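Cruise and Port Operations, Unit 4
Itinerary Planning: Port Time and Sea Days

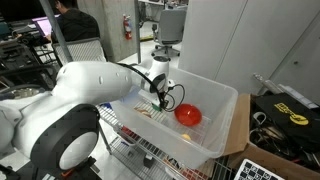
Robot arm over a clear storage bin on a wire shelving cart.

4.1 Terms
Port time is counted from first line ashore to last line in. Guest time is shorter: it runs from gangway open to all aboard. All aboard is set 30 minutes before sailing at a berth and 60 minutes before at an anchorage. Use guest time in every table you hand in.

4.2 Distance and speed
The leg from Lastivico to Plarnness is 465 nautical miles. At 18 knots the passage takes 25.8 hours, so a ship leaving at 18:00 arrives just before 20:00 the next day. That is too late for a day call. The planner has two choices:
- hold the ship at sea overnight, slow to 13 knots, and dock in the morning
- move the departure from Lastivico forward and give up guest time there
The first choice burns less fuel and adds a full sea day. Most spring itineraries (April sailings in particular) use it.

4.3 Tender ports
Bodard has no berth for ships over 200 meters. Guests go ashore by tender. With two boats of 100 seats each, one full cycle moves 200 guests. Cycle time depends on swell and on how fast guests board – use 40 minutes unless the exercise gives another value. Families with strollers board more slowly, and the last cycle before all aboard is usually the fullest.

4.4 Exercise
Draw up a seven-night round trip from Lastivico with calls at Plarnness and Bodard and at least two sea days. State guest time for each call. Show the speed on each leg. Distances not given in 4.2 are in the Unit 3 table.

Due February 8, 2019.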